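Small objects next to bigger ones: do you reset everything each episode?

Forum: Data collection and teleoperation
9 replies

pestus_lab
Hello all. I am collecting demonstrations for a bedroom tidying task and I need advice about resets. The policy must learn to bring small things from the side table to another place, and to leave the bigger things alone. We have 296 episodes until now. In the beginning I put every object back on a tape mark after each episode. It is slow, and I start to suspect that it also makes the data too clean.

How do you do it? Full reset, or do you let the objects drift?

Kuipers
Full reset, always. If you let things drift you can't compare one day with another, and when the success rate falls you don't know if it is the policy or the table.

malar_teleop
I disagree with Kuipers. We did full resets for our first 478 episodes and the policy learned the tape marks. I moved the cup a hand's width and the arm went to the old place and closed on air. After that we threw away a big part of the set.

Kuipers
Then your problem was that you had one start position. You can have 16 start positions and still reset to them exactly. I never said to use only one.

pestus_lab
Thank you both. Maybe I should say more about the room, because the answer can depend on it. The table is round and has a raised rim, so the gripper can't come in very flat from the side. I have to come from above and tilt, and every operator tilts differently.
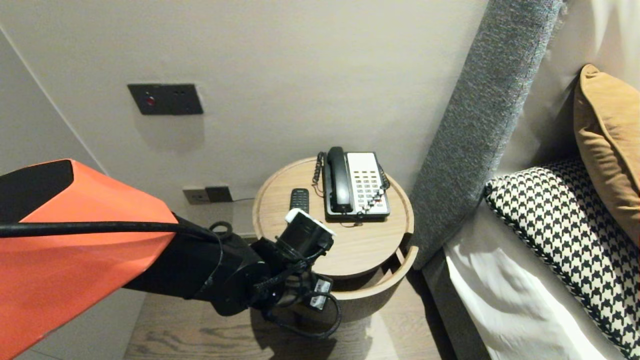 The remote control is the target object and the telephone is the thing to leave alone. My difficulty is with the cords. When I put the phone back on its mark, the cord never lies the same way twice, so I don't really have a full reset even when I believe I have one. Also the remote is slim and black, and the handset is black too, and I worry that the policy will mix them when the remote is turned a little.

Hernholm
Leave the cord as it falls. That variation costs you nothing and you will need it later. What I would control is the remote: angle and distance to the phone. Write a short list of placements, shuffle it, and read the next one before each episode. If you choose by yourself you will always choose the comfortable ones. I did this for months without noticing it.

Kuipers
On the cord I agree. I would still take a photo of the table before each episode from the same place. It takes two seconds.

malar_teleop
About the mixing of remote and handset: do you have episodes where the remote is very close to the phone? In our set we had almost none, as the operators were afraid to bump something. The policy was fine at a distance and very bad when they were near each other. We had to go back in August and record only the close cases.

pestus_lab
I checked. Only 9 episodes have them really close, and in two of these I touched the handset with the finger of the gripper. I had marked those two as failed and I wanted to delete them.

Hernholm
Don't delete. Keep them with the failed label and leave them out of the cloning set. If you train a success classifier one day, you will be glad to have them. And look at the wrist camera video of the close ones before you record more. On our arm the gripper covered small objects in the last part of the approach, and the operator was using the room view without knowing it. Then the policy is asked to do something from a view that doesn't show it.

Kuipers
Good point about the operator view. We now hide the room view from the operator completely - slower for the first day, then normal.

malar_teleop
We tried this and two of our operators hated it. I would not make it a rule. Better to check the videos, as Hernholm says.

pestus_lab
OK, my plan is a shuffled list with 16 placements of the remote, a third of them close to the phone, cord free, one photo before each episode. I will keep the room view for the moment and compare later. When I have trained on the new set I will write the numbers in this thread.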